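Notes for the tea break talk, Nov 27, 2020

Right, hello everyone, is the sound all right at the back? I'm Oisín, and Blair Moncrieff has given me 5 minutes on setting a table for tastings, so I'll gallop a bit (Blair, wave at me when I go over).

Start with the bottle. I like it on its side while I'm sorting the rest out, cap towards me, because then I can read the cap and I know which one I've picked up. With 122 drinks on the Clinar list you do muddle them, believe me!
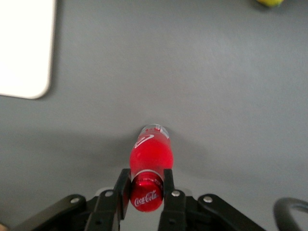 Coca-Cola bottle on its side on the grey table, cap nearest.

Pause here, ask who uses trays. Last February hardly a hand went up and I was quite put out. A plain white one is lovely, it shows up a red bottle beautifully and you can shift it without rearranging everything. 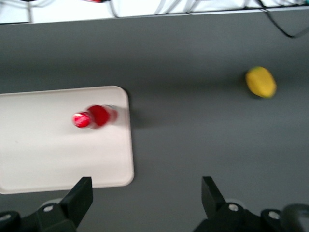
Altorau Tasting Club

So, which way round? I go for lying across the tray, cap to the left, and I'll argue with anybody over it. Blair stands them all up. We've had almost 2 years of this. 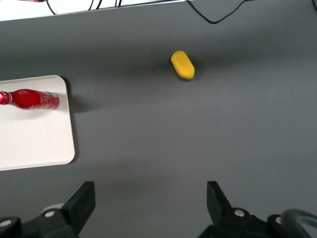
Then do the cables before you do anything pretty. Push them to the back, well away from where people reach, and check again once the lamps are on. I skipped it at the Gotell evening and spent the whole first round fussing with a plug.

Questions now, then hand back to Blair for the Fitzgerald tasting.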